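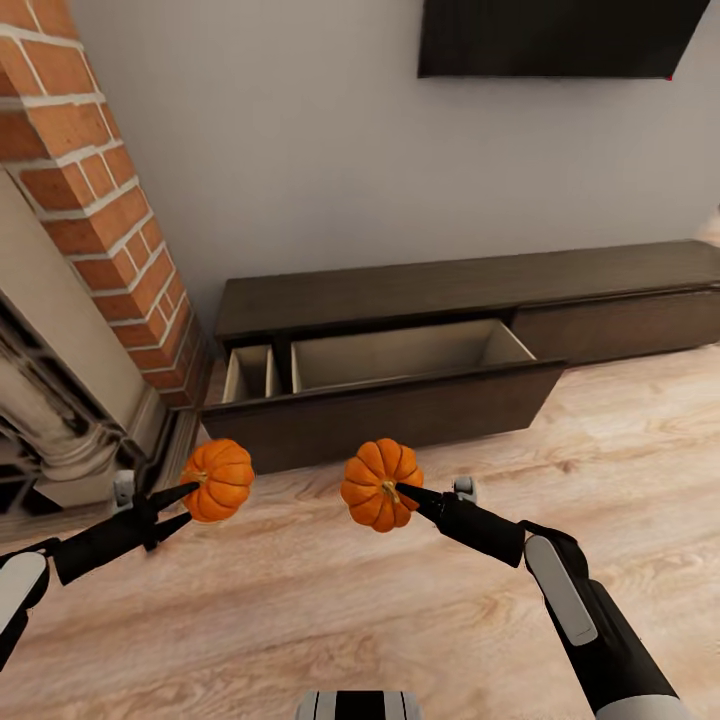 A robot that has never done a job before doesn't know how to do it. One way to teach it is to show it lots of examples. At Enent, the robot practises in a pretend house that exists only inside a computer. One job uses small pumpkins and a long brown cabinet with a drawer pulled open. The robot has two arms, with a black gripper on each one, and each gripper works a bit like your finger and thumb.

Every try at a job is saved as an example. The computer keeps what the robot's cameras saw and how its arms moved — both are needed. A learning program called Nasico then studies the examples and looks for patterns.
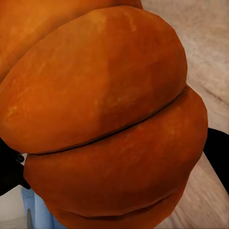
Some of the cameras sit close to the grippers. Others see much more of the room. A close view helps the program learn where to put the fingers. A wide view helps it learn where things are and which way to reach.

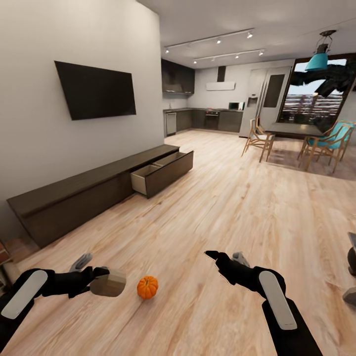 A small block in one gripper and a pumpkin on the floor.

How many examples does it take? For this job the team wanted 2,000. The first 50 were used to check that everything was being saved properly. After 1,000, they tried out the program for the first time and made a list of what it still found hard.

The examples can't all be the same. If a pumpkin were always in one spot, the program might learn only that spot. So things get moved between tries, and the robot has to start again.

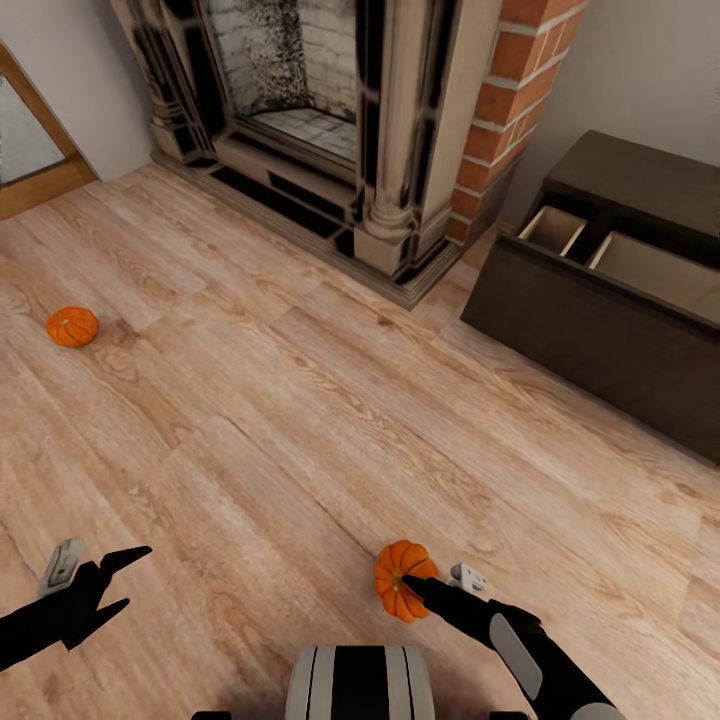
Mistakes can be useful too. If a gripper misses and the robot tries again, that shows the program how to fix a miss. Tries that go badly wrong are put in a separate pile so they don't get mixed in with the good ones.

Words to know

Example: one saved try at a job.
Gripper: the part of a robot arm that holds things.
Simulation: a pretend place made by a computer.

Page updated 5/29/23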